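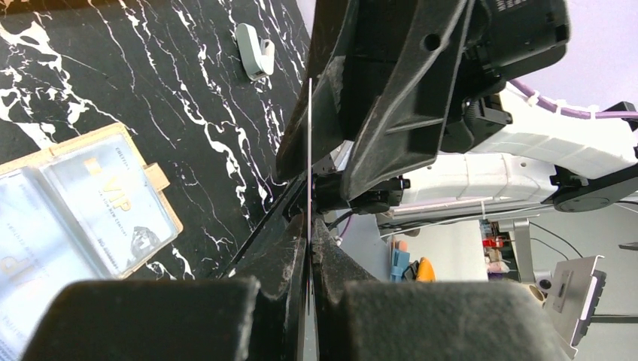
What do I do with all these cards? Sort them into two piles, keep and toss, and quit reading every one.

10/04/2025

Started on the card drawer after lunch. Should have been an hour. Was not an hour. Hotel keys, gift cards, the old Rimex membership, a Cavent discount card from when we still lived out on Garkeck Road. Why did I move that one. Twice, I think.

Thin ones are the worst. They lie flat on the bottom of the drawer and I can't get a nail under them. Slid one to the edge with my thumb and it went down the back, behind the runner. Had to pull the whole drawer out. Found a stamp and a dead battery back there, plus a lot of lint.

Gift cards — called the number on the Makori one, sat through the menu, $5.36 left. Keeping it. Will forget it. Wrote the balance on tape and stuck it to the front so at least I dont call again in May.

Max rang in the middle of it. Maximiliano Villanueva in full now, he says, for work, has it on his business cards and everything. Sending me one. Great, another card. We talked too long about his mother's knee and I lost my piles, had put the toss ones on the keep ones. Did it all over.

Standing them on edge works better then stacking. Used the old recipe tin, cut up a cereal box for dividers. Stores in front, then library and health, then stuff I can't name but am scared to throw out. That last bit is the fattest. The tin lid won't shut over it — rubber band for now.

Cut up the expired ones with the kitchen scissors. Corners flew everywhere, stepped on one in socks.

Still to do: the coat pockets, the glove box, the blue bag. Ask Max if he wants his old pool pass, the photo is awful. Buy a proper box. Supper was toast.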